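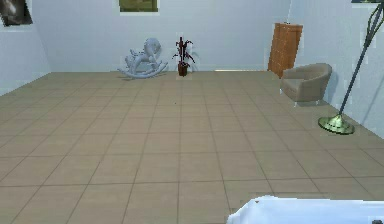
Rocking horse against the back wall, tiled floor.

The Skotomness is a chain-cleaning kit for motorcycles: a clamp-on brush box, a bottle of solvent and a drip tray. Prullia sells it as a set. I used it on a 600 twin with a steel O-ring chain over one winter, cleaning every second week.

The box closes over the lower run of the chain with two latches. Six rows of bristles contact the rollers and both side plates. With the rear wheel on a paddock stand, turn it backward by hand, engine off. Grit comes away in the first few turns. Old wax takes longer, and needs a second fill of solvent.

Latch tension is the weak point. On a chain with wide side plates the lid lifts slightly and solvent runs out at the rear seal. Marty, the older Prullia box, had a screw clamp that was slower to fit but did not leak.
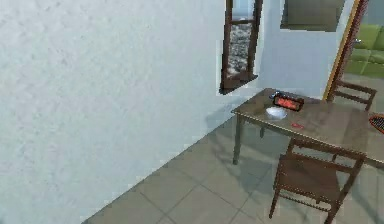 Window with a dark brown wooden frame, left wall.

The drip tray is 24 inches long and catches most of the runoff. Its lip is low, so carry it level. The solvent left no swelling or dulling on the O-rings by February. The bristles splayed at the outer rows but still reached the plates.

Grollstead makes a similar box for less, with softer bristles and no tray. Polyxeni Stergiou lent me hers for comparison. It needed more passes on the same chain. 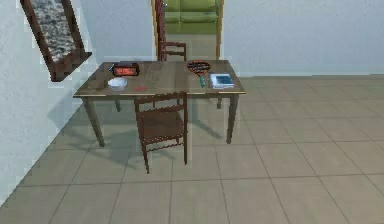 Can the kit be used without a paddock stand?
Only in short sections. Clean the exposed run, roll the bike forward, and refit the box each time.

Price as tested: $29. Replacement brushes are sold in pairs.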